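Slow Mornings and a Sourdough Starter

Aug 18, 2026

I've been feeding the same sourdough starter since November, and I think we've finally come to an understanding, the two of us. My neighbor Hugo Picard gave me a spoonful in a jam jar (he calls his Sabatier, so naturally mine had to have a name too, and she's Drasatora). For the first few weeks she just sat there and sulked.

What changed things was the flour. I switched to a stone-ground rye, mixed with plain white, and by the second morning she'd climbed right up to the lid! I also moved her off the windowsill, where it gets chilly overnight, and started using water that's just barely warm to the touch.

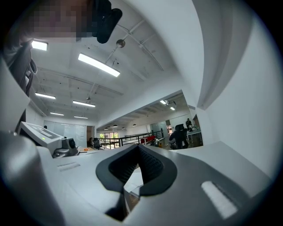
My everyday loaf

I use 500 grams of flour, a good scoop of Drasatora, a little salt, and enough water to make a dough that's sticky but not soupy. I fold it every half hour or so while I putter around with the laundry and the radio, then it goes in the fridge until morning. My crust still comes out a bit darker on one side, and my husband always asks for that end.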